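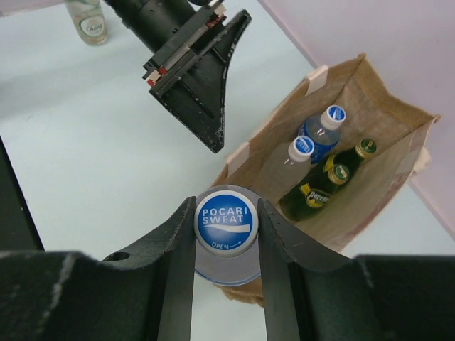

Section 4. First fill of the Plonenell countertop water filter. Do this before you drink anything from it. Flush water goes down the sink or on the plants, your choice. Keep a spare bottle handy for the test pour - an old drink bottle is fine, even one with a white cap and a blue disc like the Pocari Sweat one, as long as its rinsed.

1. Soak cartridge 7 minutes, cold water only.
2. Push it in, arrow down. Quarter turn.
3. Fill tank to the line. Not over.

CAUTION: no hot water. Cracks the collar. 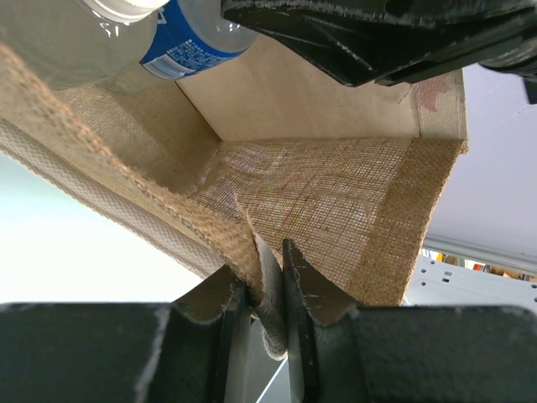 By Ya-wen Wei, Jandell Home Support
Updated Tuesday, August 20, 2024

4. Run two full tanks thru and dump both. Gray water on the first one is normal, just carbon dust.
5. Third tank - taste it. Still dusty? Run one more.

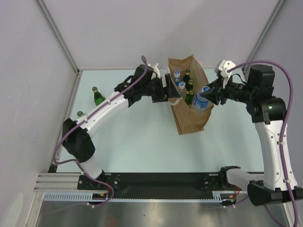
6. Press and hold RESET until the light blinks. Counter should read 100.

Note: units sold before May have no counter. Write the date on teh lid insted.

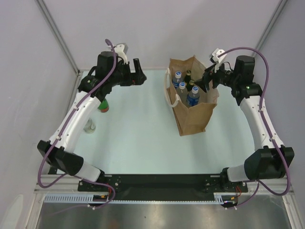 7. Change the cartridge when the counter hits 0, or after about 695 liters on the older units. Spares are listed under Suksawat, same fit.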